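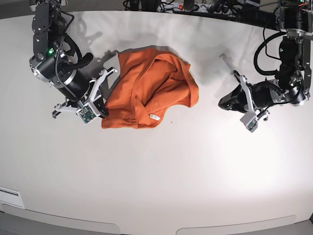 常见问题

我把大家在留言和私信里问得最多的东西整理到这一页了。Skundeo 是我一个人开的二手衣小店，收衣、挑衣、洗、补、拍照、打包、回消息全是我，所以有时候回得慢，先在这里翻一翻，多半能找到答案。翻不到再来问我，我很愿意聊（尤其是聊布料，一聊就刹不住）。

一、关于店里的衣服

你们的衣服都是从哪里来的？

大头是附近街坊和老顾客卖给我或者寄售的，还有一部分是我自己去旧货市集一件件翻出来的。我不收整包的统货，试过一次，一大袋拆开来，能上架的少得可怜，剩下的堆在玄关堆了一个夏天，我妈来看我，以为我在搬家。从那以后我就只收看得见摸得着的衣服了。

偶尔会有工厂的尾货，比如没卖完的空白卫衣，我会在商品页里写清楚“未穿过”。没写这三个字的，都默认是有人穿过的衣服。

卫生吗？上架之前会洗吗？

会洗，每一件都洗，连吊牌还在的也洗。棉的、涤纶的进洗衣机，羊毛、真丝和我拿不准的东西手洗，大衣和西装外套送干洗店。洗完晾透了再收进柜子，柜子里放的是樟木条，不放樟脑丸，那个味道我自己受不了，沾到毛衣上半个月都散不掉。

有一点我得提前说：老衣服有老衣服的味道，洗得再干净，厚牛仔、老皮衣和灯芯绒多少会留一点点。介意的朋友下单前问我一句，我去柜子里把那件拎出来闻一闻再回你。这活儿我干过很多次了，鼻子挺可靠的！

成色是怎么分的？

我只分三档，分多了自己都记不住。

“很新”：看不出穿过的痕迹，或者要贴着脸才看得出来。
“正常旧”：领口、袖口有轻微磨损，颜色可能比刚出厂的时候淡一点，不影响穿。
“有故事”：有明显的补丁、褪色、小污渍或者换过的扣子，我会单独拍细节，也会把价格压下来。

“有故事”这一档最受欢迎，我一开始完全没料到。有位顾客专门只买这一档，还嫌我补得太整齐，让我下次用对比色的线。行吧，下次用对比色的线。

尺码怎么看？标签上写 M，我平时穿 M，能买吗？

请看实测尺寸，别看标签！这句话我真想印在快递盒上。二手衣的标签只能当个参考，三十年前的 M 跟现在的 M 不是一回事，日本的、欧洲的、国内的又各算各的，再加上前一位主人洗缩了、穿松了，标签早就不作数了。

每件衣服我都平铺着量肩宽、胸围（半圈）、衣长、袖长，裤子量腰围（半圈）、前裆、大腿、裤长、裤脚。最省事的办法是找一件你自己穿着最舒服的同类衣服，也平铺在床上量，两边一对就知道了。量的时候把衣服抹平但不要拽，针织衫尤其容易越拽越大，我自己也犯过这个毛病，后来学乖了，先让它在桌上躺一会儿再量。

手工测量会有误差，针织类的误差比梭织类大一些，请给自己留点余地。

为什么颜色跟我收到的有点不一样？

这个问题主要出在橙色、砖红、墨绿和紫色上。屏幕对橙色特别不友好，同一件衣服，手机上看像柿子，电脑上看像胡萝卜，拿到窗边又变成了红砖。我尽量在白天靠窗拍，不加滤镜，也会在文字里描述一下，比如“偏棕的橙”“带灰的绿”。如果你对颜色要求很高，比如要配一条现成的裙子，私信我，我可以把它跟常见的东西放在一起再拍一张，橘子也行，牛皮纸信封也行，看你家里有什么能对照的。

同一款还有别的颜色或者尺码吗？

没有啦，二手衣基本都是孤品。页面上写“已售”就是真的走了，我也变不出第二件来。唯一的例外是前面说的工厂尾货，有多件的我会写在标题里。

会补货吗？什么时候上新？

每个月上两批，月初一批，月中一批，都在晚上八点。七月和八月我只上一批，天太热，熨厚衣服是一种酷刑。不预告具体款式，预告过一回，结果还没上架就被私信订走了大半，后来的朋友很有意见，我觉得他们说得对。

二、下单、付款和寄送

可以帮我留一件吗？

可以留到当天晚上十二点，过了就放回去。以前留过更久的，留着留着两边都忘了，等想起来已经换季了。

可以讲价吗？

单件不讲，一次买三件以上我会主动抹零头。标价的时候我已经把洗衣、修补的时间算进去了，算得还很保守。“有故事”的那些已经压过一轮，再往下讲我的线钱都不够了……

运费怎么算？满多少包邮？

满 266 元包邮，不满的话运费 14 元。为什么是 266？刚开店的时候我翻了一晚上账本，算出来就是这么个不好看的数字，也想过凑个整，可往上凑对不起大家，往下凑对不起我自己，就这样一直用着了。

偏远地区以及大衣、皮衣这种压秤的东西，运费会多一点，下单前我会跟你确认。

用什么包装？

纸盒是回收的，有可能上面还印着别家的牌子，里面是干净的，我会用牛皮纸包一层。毛衣和容易勾丝的料子会再套一个布袋，布袋是用裁坏的旧床单做的，花色随机。有人攒了一摞布袋寄回来给我，我高兴了好几天。如果你也想寄回来，跟退货或者寄售的衣服一起放进盒子里就行，不用特地跑一趟。

多久能发货？

付款后 2 天内发。赶上雨季晾不干，或者你挑的那件临时发现要补一针，会晚一点点，我会先跟你说。出门的日子我会在首页挂一条通知，那几天可以照常下单，回来统一寄。

可以自取或者来看衣服吗？

可以自取，提前约个时间就行。我没有门面，衣服都在家里，所以没办法像逛店那样随便翻，真的很抱歉。自取的话约在楼下的咖啡店 Nugroho 门口，他们家上午十点开门，我一般约十点半以后，顺便买杯豆浆拿铁。想试穿的话可以借用店里的洗手间，记得跟店员打个招呼，最好也点杯喝的。

三、退换

不合适可以退吗？

可以，签收后 14 天内都行，没有穿出门、没有洗过、我缝在里面的那根小白线没有剪断就可以。白线一般缝在后领或者裤腰内侧，不碍事，试穿的时候完全感觉不到，决定留下来再剪。

退货运费：尺寸我量错了、瑕疵我漏写了，我来出；单纯不喜欢、上身不好看，麻烦你出。退款我收到衣服当天就退。

可以换吗？

孤品换不了同款，不过你可以挑别的，差价多退少补。换货的来回运费我跟你一人一半。

哪些东西不能退？

泳衣、袜子和帽子不退，还有按你的要求改过的衣服，比如裁短了裤脚、收过腰的。裤脚剪下去就长不回来了，所以改之前我会问你三遍，请不要嫌我啰嗦。

收到以后发现一个页面上没写的小洞怎么办？

拍照给我！真的别不好意思。虫蛀的小洞有时候在袖子内侧或者腋下，灯光下照过一遍也会漏。你可以选退货，也可以选我退一部分钱你自己留着，还可以寄回来我给你补好再寄过去，来回都算我的。

四、寄售和收衣

我有一堆不穿的衣服，可以卖给你吗？

欢迎！先拍几张照片发给我，平铺着拍正面、背面和洗标就可以，揉成一团的也没关系，我大概看得出是什么料子，但洗标一定要拍清楚。不用特地熨，也不用摆造型。我会先粗粗挑一遍，告诉你哪些可以寄过来，省得你白花运费。

收哪些，不收哪些？

喜欢收的：纯棉、亚麻、羊毛、真丝、厚牛仔，版型简单、颜色好看的卫衣和 T 恤，老的工装外套，手织毛衣（手织毛衣我来者不拒，起球的也要，毛球我自己剃）。

不收的：内衣、仿牌、掉渣的人造革、大面积发霉的、印了公司名字的活动衫。人造革那一条请大家一定帮忙看看，有些外套乍一看好好的，一折就开始掉皮，掉在别的衣服上非常难清理，我拿胶带粘了一个下午。

寄售怎么分成？

卖出去以后你拿六成，我拿四成，洗、补、拍照、包装都含在我那四成里。挂三个月还没卖掉，我会问你要降价、拿回去，还是让我帮忙送去做旧布再利用。也可以直接卖断给我，价格会低一些，好处是当场结清，你不用惦记。

钱怎么结？

每个月月底结一次。账我记在表格里，每一件都有编号，你随时可以问我自己那几件卖到哪一步了。低于 27 元的零碎金额会并到下个月一起转，不然转来转去的，我自己也容易看花眼。

卖不掉的衣服最后去哪里了？

还能穿的转给楼下的交换架，谁喜欢谁拿。不能穿的剪开，棉的做抹布和布袋，毛衣拆线，牛仔布留着打补丁。实在什么都做不了的，我交给旧布回收点。说实话每次都有那么几件走到这一步，我也没有更好的办法，只能收的时候挑得再细一点。

五、怎么洗，怎么补，怎么收

买回来第一次要怎么洗？

我已经洗过了，直接穿就行。想再洗一遍也完全理解，我买别人家的二手衣也会再洗一遍，哈哈。冷水，翻面，深浅分开，鲜艳的颜色第一次单独洗。

橙色和红色的衣服会掉色吗？

看年纪。老衣服早就把浮色掉得差不多了，反而比新衣服让人放心。怕的是尾货和后来重新染过的，这两种我都会在页面上注明。想自己测一下的话，拿一块白棉布沾湿了，在缝份里面按一会儿，布上有颜色就单独洗，没颜色就跟同色系的一起扔进去。

网上说泡盐水、泡白醋能固色，我两样都试过，对成衣没看出什么差别，倒是厨房里酸了一整天。与其泡醋，不如水温低一点，洗的时间短一点，别晒在大太阳底下。

卫衣和 T 恤叠着放还是挂着放？

我全部叠着放。T 恤挂久了肩膀会顶出两个小包，卫衣重，领口会慢慢往下坠。叠法随你，竖着插进抽屉最好找，我自己其实经常偷懒，洗完往桌上一堆，第二天再叠，它们也没有怪我。皱了就用蒸汽过一下，或者洗澡的时候挂在浴室里，棉的一会儿就松开了。

领口松了还有救吗？

轻微松的，用温水浸湿罗纹那一圈，往中间拢一拢，平放着晾干，能回来一些。松得厉害的，可以从罗纹里面穿一根很细的松紧线，缝的时候别拉太紧，不然会起一圈褶子，像包子。这个我收工费帮忙做，店里买的衣服不收钱。

汗渍发黄怎么处理？

白色和浅色的棉，用氧系的洗衣粉加温水泡，泡几个小时再正常洗，黄得久的要多泡几次。不要用含氯的漂白水，越漂越黄，布也会变脆。真丝和羊毛不能这么泡，送去给专业的人处理，或者干脆接受它，在腋下嘛，一般也看不到。

我惯用的是 Adeo 的无香洗衣粉，没有什么特别的理由，就是楼下杂货铺只有这一种无香的，用着用着习惯了。

小洞怎么补才不难看？

针织的小洞先别急着缝死，反过来，用同色的细线把脱开的线圈一个个挑回来，再在背后收紧。梭织的洞，背后垫一小块薄布，来回走线，密一点，线的颜色宁可比布深一点点，也别比布浅，浅的会很跳。

要是洞的位置很显眼，那就大大方方补个补丁吧！我最喜欢在肘部补一块颜色完全不搭的灯芯绒。橙色配藏青，绿色配芥末黄，都很好看，紫色配什么我还没想好，有主意的请告诉我。

毛衣起球，是质量不好吗？

不一定，越软的羊毛越爱起球，腰侧和袖子下面摩擦多，最先起。用剃毛器之前把毛衣平铺拉平，轻轻走，别压。有破洞、有线头的地方绕开，我就是没绕开，把一件好好的灰毛衣剃出了第二个洞。

换季收纳要注意什么？

洗干净，干透，再收。看着没脏的也要洗，虫子喜欢的是你看不见的那点汗和皮屑。真空压缩袋装羽绒服和羊毛不太好，压一个夏天很难恢复，我用的是旧枕套，透气，还不用花钱。

六、其他零零碎碎的

可以定制或者代找吗？

可以登记代找，告诉我种类、尺寸和你能接受的价位，找到了我拍给你看，不喜欢可以不要。像“一件跟我初中时穿过的那件一模一样的橙色卫衣”这种，我会努力，但请给我很长的时间。

会开实体店吗？

想过，看过一间小铺子，房租问完我就安静地回家了。现在这样也挺好，穿着拖鞋就能上班。

会教缝补吗？

入秋以后会开小班，带一件你自己的破衣服来，我出针线和茶水。人不会多，桌子就那么大。报名消息会放在首页，开班前会先通知买过衣服的老朋友。

为什么叫 Skundeo？

没有含义，是我当年注册的时候想好的几个名字都被占了，胡乱敲出来的，敲完念了一遍觉得还挺顺口。有人读“斯昆迪欧”，有人直接叫“昆迪”，快递站的人叫我“S 开头那个”，都可以，我都会答应。

还有问题怎么联系你？

站内私信最快，我一般下午两点到晚上九点在线。发照片请尽量发原图，压缩过的我看不清针脚。上午基本在洗衣服，手是湿的，回得慢请多包涵。

相关阅读

尺寸测量图解：上衣篇
尺寸测量图解：裤子和半裙篇
洗标上的符号都是什么意思
寄售登记须知
补丁配色笔记：橙色和它的朋友们
旧枕套的七种用法
本月上新
已售孤品存档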